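Brovico Institute, Demonstration Program
@brovico_demo

1/9 The Brovico Institute has completed the August round of its household demonstration program. A summary for partner groups and contributors follows in this thread.

2/9 The round produced 1634 accepted demonstrations. A further 163 were returned to the people who recorded them, most often for a late start or a grasp made outside the view of the wrist camera.

3/9 All demonstrations in this round were given by hand. The demonstrator holds the gripper, performs the task at normal speed and ends the recording with both jaws open. Remote control remains in use at our Drekbridge site only.

4/9 The main task was table clearing, with cups as the target objects. Contributors worked in their own homes and were asked to leave the surrounding furniture and belongings as they were. Cups could begin upright or on their sides. 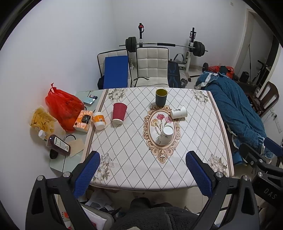
5/9 Guidance on cups lying on their sides. Approach with the jaws level and close on the body of the cup. Paper cups deform under a hard squeeze — demonstrators should stop closing as soon as the cup moves with the pads. A cup that rolls away may be followed and grasped again within the same recording.

6/9 Guidance on patterned tablecloths. These are welcome. Please smooth the cloth before the first recording and do not change it until the set is finished. If the cloth shifts during a grasp, continue to the end and note it in the log.

7/9 Review was led by Toshiko Ikeda and Nii Ankrah. Each returned demonstration carries a short written note. Contributors who disagree with a note may ask for a second review, which will be handled by Ashley Bellamy.

8/9 The next round will add stacking: one paper cup placed inside another, then both moved to the edge of the table. We are seeking 71 households. Those who took part in August may apply again and need not repeat the full training, but must attend the short session at Bakcombe on Saturday, led by Kieran Haworth.

9/9 Finger pads should be checked before each set and replaced if the texture has worn smooth. Spare pads are issued in packs of 2 and may be requested through the contributor page. Questions on equipment go to Lionel Staniforth at the Drekbridge office.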